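From: Skye Munro
To: Triststead Greenways list
Date: 11 November 2018
Subject: Re: Oteo Street lot, surface and planting

On the surface question, quoting from the August thread:

> Saarela priced the rubber surface at $3,410 for the
> play corner only. Wood chips would be a lot less but
> need topping up. Can we get both numbers on one page
> before the city asks for them?

Both numbers are now on one page and I sent it to the parks office. They will accept either surface as long as the chips are kept deep enough under the climber. The lease is for 2 years, so I would go with chips and put the difference into trees.

The water line is still open. The nearest tap is 60 feet from the gate – fine for a hose, too far for a drinking fountain on our budget.

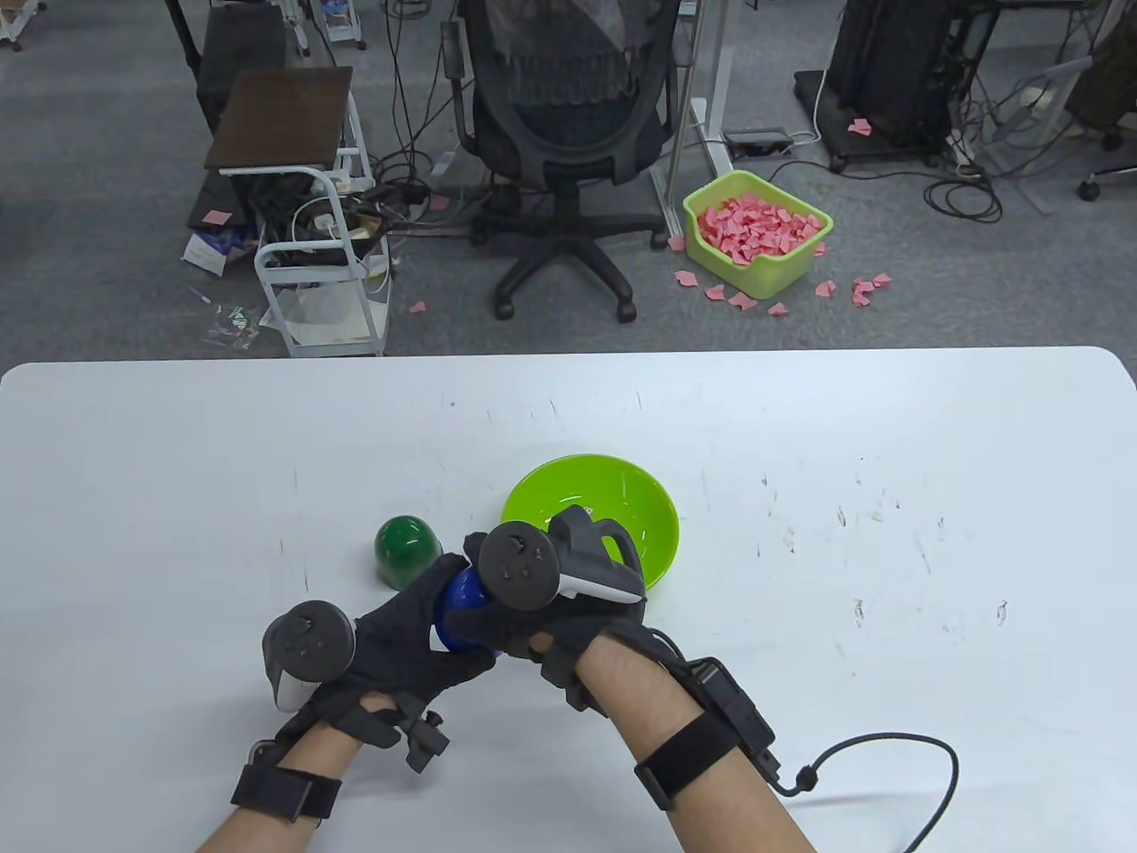 The play corner also needs loose equipment, and the Nitard Park list is a decent place to start. They keep balls, cones and jump ropes in a locked bin by the gate. I would add a few balls small enough to hold between two hands, like the blue one, and some plastic bowls for the sand area. We have almost $300 left in the small items line. Please send me prices if you have them.

The fence permit is a separate matter and I will write about it when the office answers.

Skye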